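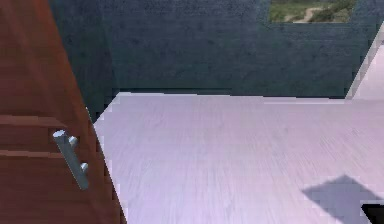 26 November 2001

Third go at the madder bath and I think I'm getting somewhere! Weighed out 391 grams of the Riltby wool (the two-ply, what's left of the cone Pierina gave me) and wound it into small skeins before scouring. Note to self: tie them looser. Last batch had pale bands under every tie and I had to hide them in a hat.

Alum went in first, then the wool, left overnight. Madder soaked separately for 18 hours. I kept the heat low this time, never let it simmer, and the color is much closer to brick than the sad brown from June. Branislav thinks it's our water. Could be -- he wants to try a pinch of chalk, so I've set aside one skein for him. Don't use it up, please!

Skeins 1 to 4 are rinsed and hanging. Number 5 is still in the pot to see how far it'll go.

Swatched a bit of skein 1 on the needles tonight, 20 stitches to four inches, and it softened up a lot after washing. Catherine wants enough for the yoke of her Cirkano cardigan, so nearly half of this lot is spoken for.

Still to do: exhaust bath with the gray wool, ask Bohumila about the iron -- and buy more alum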